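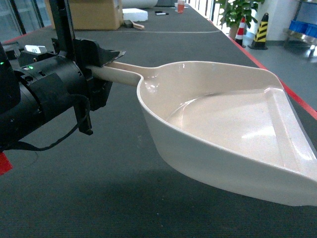 Dustpans: Frequently Asked Questions

Does a more expensive dustpan pick up more dirt?
Not that I've noticed. What matters is whether the front lip sits flat on the floor. Plenty of pricey ones don't, and no amount of clever packaging fixes that.

What is the raised ridge near the front for?
It's meant to stop crumbs from rolling back out. It helps a little with rice and cereal. With fine dust, I doubt it does much – some always stays under the lip.

Do I need a rubber edge?
Sellers say yes. Mine curled up by March and trapped hair. A plain plastic lip is easier to wipe, but check it for warping before you buy.

Is plastic worse than metal?
Metal dents, plastic cracks. Take your pick. Smooth plastic can hold on to dust through static, so rinse it now and then and let it dry.

What about "anti-static" sprays?
Tatiana Kopecký lent me a bottle of one called Clolalix. I used it on half the pan and couldn't tell which half.

Can I use the same dustpan on tables and floors?
You can, if you wash it in between. I keep two.

How do I get rid of that last thin line of dust?
Back the pan up an inch and sweep again, then use a damp paper towel. Anyone promising a pan that leaves no line at all should be asked to show you on a dark floor.

Should I hang it up?
Yes, if the handle has a hole. Leaning it on its lip for months can bend it.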